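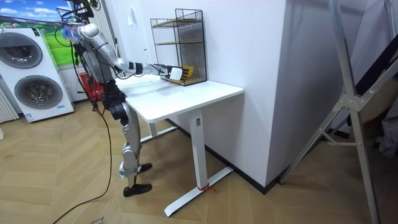 Agustina Cabral wrote to us that she had given up on shortcrust altogether until she blind baked in the Brundico, and that her last four tarts came out with a dry, brown base. She makes a lemon one most weeks and a treacle one when her sister visits. We get a lot of mail about pastry bases, and most of it comes down to the dish.

Brundico Loose-Base Tart Tin, deep

The deep tin has straight fluted sides and a base that lifts out. It is made from heavy carbon steel in a dark grey finish, and it takes a filling deep enough for a proper quiche or a baked custard. We have sold it in the Millwood shop for years and it went on the website on 3 Jun 2020.

A dark tin takes up heat faster than a shiny one, so the crust colours well before the filling overcooks. If you are used to glass or ceramic, start checking five minutes earlier than your recipe says.

What's in the box
One tin with its loose base, and a spare base. The spare is handy if you want to leave one tart sitting on its metal and get straight on with the next.

Using it for the first time
Wash in warm soapy water, dry it well, then rub a little butter or neutral oil into the flutes with your fingers. Pastry with plenty of butter in it won't need more greasing after that. Lean doughs will, and so will anything with sugar in the crust.

Blind baking
Roll the pastry a bit bigger than you think and let it hang over the rim. Chill it in the tin for half an hour. Line with baking paper, fill right up to the top with dried beans or rice, and bake on a heated tray. Trim the edge with a serrated knife once it's cooked – it shrinks less that way.

Care
Hand wash only. The dishwasher will take the finish off and the tin will rust along the seam of the rim. Dry it in the turned-off oven. Don't cut on the base with a metal knife. Slide the tart onto a board first.

Which tin do I want?
The Omen is our shallow one, better for fruit tarts and anything with a thin layer of jam or frangipane. The Echeverría is a solid pie dish with sloped sides and a wide lip for crimping, and it's the one to get for a double-crust apple or meat pie. If you mostly make pumpkin or custard pies and want to bring them to the table out of the dish, get the deep tin.

Delivery and returns
Orders are packed at Millwood and sent by regular parcel post. Unused tins can come back for a refund. If the base arrives bent, send us a note and we'll post another – no need to return the first. The next batch is due in October, and back orders go out in the order they were placed.

1,228 shares

2 comments

Marg in the hills
Does the base from the old tin fit this one? Mine has gone missing and I only need that bit.

pieman_dan
Good tin, heavy. I left it soaking overnight and got rust spots, my own fault. They came off with bicarb and a bit of oil. Would buy the Omen too if it came in a smaller size.

© Brundico Bakeware, Millwood | Contact us | Back to top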